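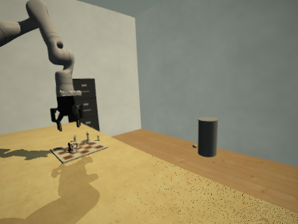 Ticket 651 — sim eval scores don't match between machines
Project: Trornidside
Opened by: Shahla Ghorbani
Assigned: Montserrat Pacheco
Status: open, see last entry
Priority: high (paper table depends on it)

Problem as reported

Same policy, same checkpoint, same chess pick task. Success rate on Lomden is well below what I get on Wijesinghe. Not noise, the gap is there on every rerun. Seeds fixed. Config files diffed, identical apart from output path. Failures all look alike: arm comes in over the board, fingers open, goes down next to the piece and closes on nothing. Or clips the neighbour.

Need to know which number is the real one before we write anything.

Log

Wed 09:40 — SG
Reran on both with rendering saved. Arm start pose matches, board pose matches. Pieces where they should be. So physics reset is fine I think.

Wed 10:15 — MP
Can you try replaying recorded actions instead of the policy? If replay works on both machines then it's the images going in, and we can stop looking at contacts.

Wed 11:05 — SG
Replay done, 6 episodes. All 6 succeed on both. Joint traces overlay, can't see any difference by eye. So images.

Wed 11:20 — MP
Good, that rules out a lot. Next: dump first observation from each, same seed, subtract.

Wed 12:10 — SG
Difference is nearly all in the shadows. On Lomden the arm and gripper throw a big brown shadow over the yellow table that stops just short of the board, and a second greener one comes in from the left and the narrow end of it goes onto the board by the dark piece. On Wijesinghe the second one isn't there at all. Cabinet, floor and walls subtract to almost nothing.

Also black specks on the tabletop, lower right, getting thick towards the corner. Present on both so not the cause, but is that meant to be there?

Wed 12:25 — MP
Specks: known, table texture, leave it. Training data has it too.
Second shadow = second light. Check the renderer version, not the config. Watix changed the default lighting when they updated the scene loader, and if the scene file doesn't name its lights you get whatever the default is.

Wed 13:50 — SG
Confirmed. Lomden got the new loader in June, Wijesinghe never updated. Our scene file names no lights. Training renders were all made on the old one.

Wed 14:05 — MP
OK so neither number is "wrong", they measure different things. Old loader = matched to training. New loader = an accidental lighting shift test. Main table should use matched. Please write the lights into the scene file explicitely so it stops depending on the machine.

Wed 15:30 — SG
Lights written in. Lomden now agrees with Wijesinghe to the episode on the short set. Full set running.

Tried one more thing while waiting — kept the second light and finetuned with random light positions, 4 settings. Gap mostly closes on the short set. Pale pieces still worse than the dark one, it misses the small ones near the far edge of the board most. Don't want to claim anything off a short set.

Wed 15:45 — MP
Worth a row in the appendix if it holds. Label it lighting shift, state both loader versions, give seeds. Don't mix those episodes into the main average.

Wed 17:20 — SG
Full set finished on Lomden with fixed lights. Matches. Old Lomden results moved to a separate folder, do not use for the main table.

Still to do
Rerun baselines on Lomden, they were done after the update so have the same problem
Add a check that stops the eval if the scene has no named lights
Full set for the random light finetune
Log loader version with every result file, should of had this from the start

Keeping open until baselines are back.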